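This site uses cookies to remember your visit. Accept | Manage settings

Hunduvow Flatpacks: your questions

Who are you, then?
Just me! I put together other people's flatpack furniture in Flarnham and out as far as Pusar. Wardrobes, cots, bookcases, the odd cubby house (I love a cubby house).

How much do you charge?
It's $60 an hour, with a minimum of 2 hours. Big wardrobes usually take me around 4.

Do you travel to Jemal?
I do, but only if you've got a couple of jobs lined up, sorry. It's 33 kilometres each way and the ute is thirsty.

Can you fix one I've half built?
Yep, happens all the time! Leave it exactly as it is, please, and keep every leftover screw in a mug or something.
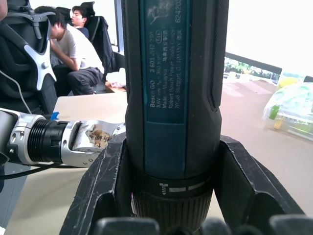 Do I need to supply any tools?
Nope, I bring the lot, and I'm a bit fussy about it. Chipboard strips really easily, so a big drill is overkill for most of what I do. A little 3.6V cordless like the Bosch GO is plenty for hinges and drawer runners, and I finish the last turn by hand anyway. All I need from you is floor space and maybe a cuppa.

Will you take the cardboard?
If it fits in the ute, sure. In November it piles up before Christmas, so I might ask you to hang on to some for your recycling bin.

Prices current as of Feb 2, 2022.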